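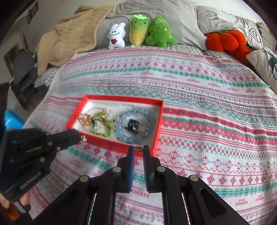 I promised a few of you an update on the segmentation work, and then March got away from me, so let me pour a coffee and catch you up properly.

The short version is that small shiny things are hard. Beads are the worst of the lot. A strand of beads has no one shape, it flops into a new loop every time it's set down, and if two of them share a box our model is very happy to decide they're one big lumpy object. Clear ones are even more fun, because whatever they're lying on shows through and the mask leaks right out the side. I spent most of a week on one stubborn glassy loop (I dream about it now, thank you for asking).

Semton, for anyone new, is the little perception package Isabelle Turcotte and I have been building on evenings and lunch breaks. It takes wrist camera video, finds the objects, and hands a list of possible grasps to Drostus, our planner. Drostus is very trusting. If Semton says there's a nice solid thing 3 centimeters wide, it'll plan a lovely smooth path to it, even if the "thing" is the printed flowers on a bedspread. Yes, that happened. Busy fabric turned out to be our second biggest source of false grasps, and repeating print was the worst kind, since the tracker kept hopping from one copy of a word to the next and then the pose estimate would drift along with it.

Isabelle's fix was so simple I was a bit embarrassed. She had the tracker throw out any feature that has a close twin nearby, and lean on the box edges and the bigger background shapes instead. Pillows, stuffed toys, that sort of thing. We lost a lot of features and the drift mostly went away!

My own part was the labeling. I went through 300 frames by hand, tracing strands, and trained on 4,000 more that the model labeled and I only corrected. The masks on bracelets look so much better. Anything glossy and black is still a mess, because the highlights get split off as separate little objects, and I haven't found a loss that talks it out of that.

Next up is getting the grasp scores to drop when two strands overlap, so the planner goes for a loose piece first. I've got a branch started in Kollport, our tooling repo, and it passes 2 of the tests so far. If you've worked with transparent beads and have any tricks, please leave a comment, I read them all.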